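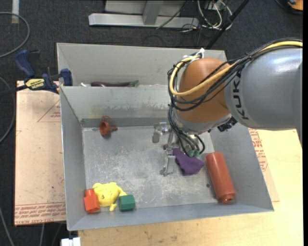 Abbildung 2: Roboterarm (KUKA) mit Greifer über einem offenen, grauen Metallbehälter.

4.2 Die Thermoskanne als gemeinsames Gut

Im vorigen Abschnitt wurde der Wasserkocher behandelt, der in den untersuchten Büros fast immer einer einzelnen Person für einen kurzen Moment gehört. Bei der Thermoskanne liegt der Fall anders. Sie wird von einer Person gefüllt und von vielen geleert, und zwischen dem Füllen und dem Leeren liegt eine Zeit, in welcher der Tee oder der Kaffee sich verändert. Wir haben deshalb gefragt, wer am Standort Brusau die Kanne füllt, nach welchem Geschmack die Stärke gewählt wird und wie mit dem Rest umgegangen wird.

Die Beobachtungen wurden im Mai in zwei Teeküchen durchgeführt. Die Küche im Erdgeschoss wird von der Buchhaltung und vom Versand benutzt, die Küche im Obergeschoss vom Vertrieb der Firma Mandent. Beide Küchen haben eine Kanne desselben Modells mit einem Inhalt von 3000 ml. Als eine Tasse gilt im Folgenden eine Menge von 200 ml, auch wenn die Beschäftigten zum Teil deutlich grössere Becher von zu Hause mitbringen. Diese Vereinfachung haben wir von Petersen übernommen, damit die Ergebnisse vergleichbar bleiben.

Im Erdgeschoss besteht eine stillschweigende Regel: Wer die letzte Tasse nimmt, brüht neu auf. Die Regel ist nirgends aufgeschrieben. Trotzdem konnten alle Befragten sie nennen, und zwar in fast gleichen Worten. Ihre Wirkung ist jedoch eine andere, als man erwarten würde. In der Kanne bleibt regelmässig ein kleiner Rest stehen, der für eine volle Tasse nicht genügt. Jytte Damgaard, welche die Interviews in dieser Küche geführt hat, bezeichnet diesen Rest als «Anstandsrest». Er erlaubt es, die Küche zu verlassen, ohne die Regel verletzt zu haben. Eine Mitarbeiterin des Versands beschrieb es so: «Man hört ja am Pumpen, dass bald Schluss ist. Dann höre ich lieber vorher auf.»

Im Obergeschoss gibt es dagegen eine Liste, die an der Innenseite der Schranktür klebt. Jede Woche ist ein Name eingetragen, und diese Person füllt die Kanne am Morgen und nach der Mittagspause. Der Anstandsrest kommt hier kaum vor, weil das Leeren der Kanne keine Folgen für denjenigen hat, der sie leert. Dafür tritt ein anderes Problem auf, nämlich die Stärke. Die eingetragene Person richtet sich zumeist nach dem eigenen Geschmack, und die übrigen müssen eine Woche lang damit leben. Mehrere Befragte konnten am ersten Schluck erkennen, wessen Woche es war.

Für den Umgang mit einem zu starken oder zu schwachen Getränk haben wir im Material verschiedene Strategien gefunden. Am häufigsten wird mit heissem Wasser verdünnt. Dies geschieht offen und gilt nicht als unhöflich. Das Umgekehrte, also das Verstärken mit löslichem Kaffee, geschieht nach Auskunft der Befragten eher am eigenen Schreibtisch. Ein Mitarbeiter des Vertriebs bewahrt dafür ein Glas in der Schublade auf und bat darum, dass wir seine Abteilung nicht genauer angeben. Ferner gibt es Personen, die in der Woche eines bestimmten Kollegen ganz auf Tee wechseln. Diese Personen erscheinen in der Verbrauchsmessung als Nichttrinker, was bei der Auswertung zu berücksichtigen ist.

Über die Deutung dieser Befunde bestand im Projekt Idel zunächst keine Einigkeit. Pentti Laitinen vertrat die Ansicht, dass die Liste im Obergeschoss als Zeichen eines früheren Konflikts zu lesen sei. Jagadeesh Warrier wies dagegen darauf hin, dass die Liste bereits hing, als die heutigen Beschäftigten eingezogen sind, und dass ihr Ursprung niemandem mehr bekannt ist. Wir folgen hier der zweiten Lesart, aber mit Vorsicht — ein vergessener Konflikt kann auch ein Konflikt gewesen sein.

Eine Einschränkung betrifft die Messung des Restes. Die Kannen haben keine Anzeige für den Füllstand und wurden von uns am Nachmittag gewogen. Wurde der Rest schon vorher ausgeschüttet, so fehlt er in unseren Daten. Im Erdgeschoss dürfte dies selten sein, denn das Ausschütten gilt dort als Leeren und verpflichtet zum Aufbrühen. Im Obergeschoss können wir es nicht ausschliessen. Zudem war während einer der Messwochen die Pumpe der oberen Kanne defekt, sodass direkt aus der Öffnung gegossen wurde. Die Werte dieser Woche sind im Anhang aufgeführt, gehen aber nicht in den Vergleich ein.

Signe Hjaltested hat vorgeschlagen, die Regel und die Liste für einen begrenzten Zeitraum zwischen den beiden Küchen zu tauschen. Im Obergeschoss wurde dies abgelehnt. Im Erdgeschoss war man grundsätzlich bereit, wollte die Liste aber nicht an der Schranktür haben, sondern neben dem Spülbecken, wo bereits der Plan für die Spülmaschine hängt. Auf das Verhältnis dieser beiden Pläne wird im Abschnitt 4.3 eingegangen.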